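Search this site
Type and press enter

Cillura: Hanging Mugs with a Shared Workshop Arm
Student project report

Summary

Cillura is a small automation project built at Vavach, the shared workshop where I have a bench for the term. The goal was to get a robotic arm to pick up mugs from a table and hang them on a mug tree by the handle. This report covers the setup, the way the arm is controlled, the tests I ran in August, and what still needs work.

Setup

The arm belongs to the workshop and is booked by the half day. I did not change anything on the arm itself. My part was the table layout, the fingertip pads, the control program and the recording of results.

The table is white, with an aluminum rail along the back edge. Black tape strips on the front edge help with putting objects back in similar places between runs. The mug tree is wooden. I first planned to bolt it down, but the workshop does not allow holes in that table, so it is held with double-sided pads under the base. These have to be replaced when dust gets into them.

Control

I named the program Kima. It is split into 7 steps: look, approach, close, lift, turn, hang, release. Each step has its own time limit. If a step runs over, the arm stops and waits for a key press. The early version had one limit for the whole run, and when something went wrong it was hard to tell where.

The hang step took the most time to write. The handle has to be lined up with a peg, and the mug has to be tilted while it moves in. A mug that is held too low in the fingers leaves no room for the peg. I added a second grasp height for this reason.

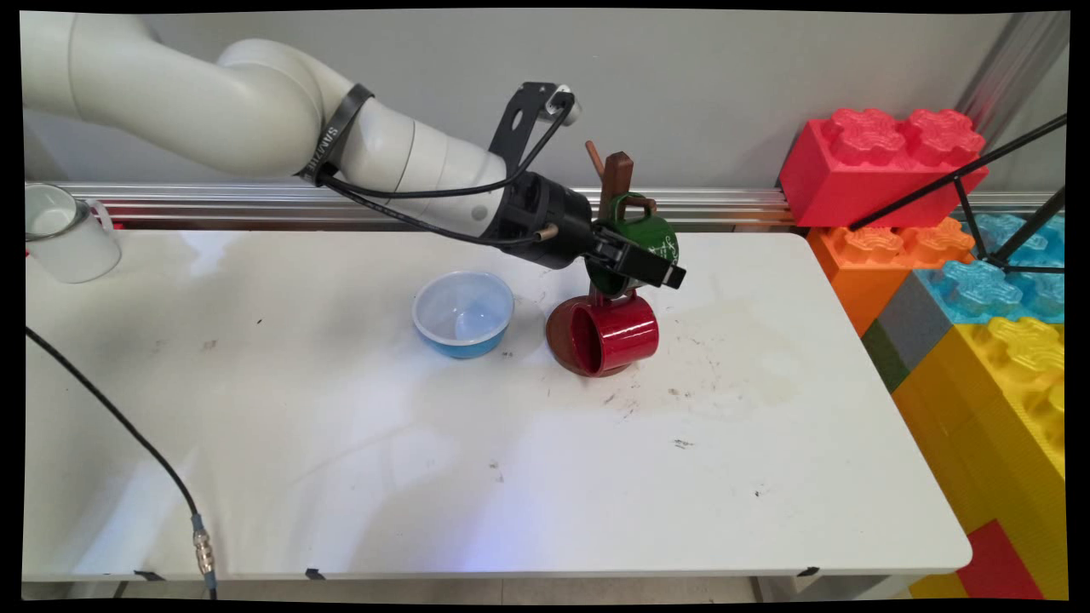
Grip force was set by hand. With the first setting, glazed mugs slid in the fingers during the turn. With a higher setting they stayed in place, but the fingers sometimes pushed a mug over before they had closed. I settled on a slow close at low force, followed by a short squeeze before the lift.

Tests

I ran 100 trials with mugs of different colors and shapes. A trial counted as a success only if the mug was still on its peg after the fingers had opened and moved away. By that rule, 11 trials failed. Most of the failures were in the hang step, where the handle touched the end of the peg and did not slide over it. Mugs lying on their sides were harder to approach than upright ones, especially with the handle pointing up.

In 3 of the failed trials the mug tree shifted on its pads. I left these in the total, as the tree is part of the build.

Remaining work

The Cirillo bench next to mine has a depth sensor that I would like to try for finding the handle. I also want to test a heavier base for the tree and clean the table before each session, as crumbs and smudges confused the look step more than once. The pad drawings and the current version of Kima are in the project folder on the workshop computer.

Copyright Cillura project, Vavach workshop | Contact | Back to top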